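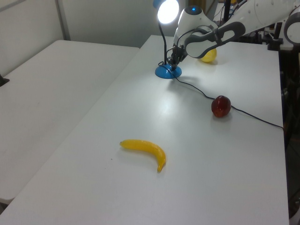 The toy fruit that never goes bad

Tegwen Nicholas bought her first toy banana for a play kitchen in October and now sells 29 kinds of pretend fruit and vegetables through her shop, Llewellyn. Bananas, apples and lemons go fastest. "Kids know them before they can say them," she says. "A red apple is a red apple."

Shine is the thing buyers argue over. A glossy apple looks good under a desk lamp, but it also shows every fingerprint. Arūnas Lill, who paints samples for the Prarden range, prefers a duller skin on lemons and keeps the high gloss for apples. He checks each color on a white table, with one lamp switched on and then off - yellow is the hardest to get right, and a banana with no dark tip looks like a crayon.

Cleaning is simple. Wipe hard pieces with a damp cloth and a drop of dish soap, then dry them with a towel. Soft foam pieces should stay out of the sink.

Nicholas sells single pieces for $2 and a mixed set of nine for $15. Lemons are back in stock next week.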